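Wide fingers, two controllers and a basket

I have been putting off the finger swap since September. The Wistberg fingers work, but they are narrow at the tip and anything curved tends to roll out sideways. Last week a set of the wider black ones came from Skála, so I finally took the old pair off and started over. Mounting was four screws a side. The calibration took longer, mostly my fault for skipping a page of the manual.

I kept the task the same as before, a banana and a woven basket on the white table.

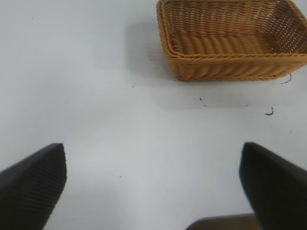 Zdislava Kováčik

The first thing I noticed is how much of the wrist camera's view the new fingers take up. They fill both lower corners. With the old pair I could see more of the table close in, and I used that for the last part of the approach. Now I lean on the side camera more than I would like.

I ran 30 picks with the Sorness controller and then 30 with the Vinier. Same arm, same fingers, same speed limit. The Sorness is smoother on the way down and stops where I tell it to. The Vinier has a small lag on the close command, and you learn to send it early. 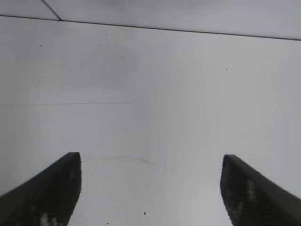
Focus is my other complaint. The wrist camera is set for the middle distance and the fingertips come out soft. Danica Šindelář lent me a shorter lens to try, but it needs a spacer ring I don't have yet. Until it comes I am leaving the focus alone so the runs can be compared.

Out of 30, the Sorness missed two and the Vinier missed five. Three of the Vinier misses were in the first few minutes, before I had the timing down, so I wouldn't read too much into the gap.

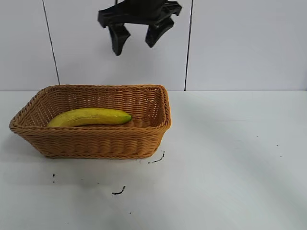 Opening width matters more than I expected. If the fingers are fully open over the basket there isn't much room before one of them touches the rim, so I cut the opening by a third in the config and the bumps mostly went away. The setting doesn't survive a restart on the Vinier. I have written to them about it.

Next is the softer pads, same task, on the Sorness only.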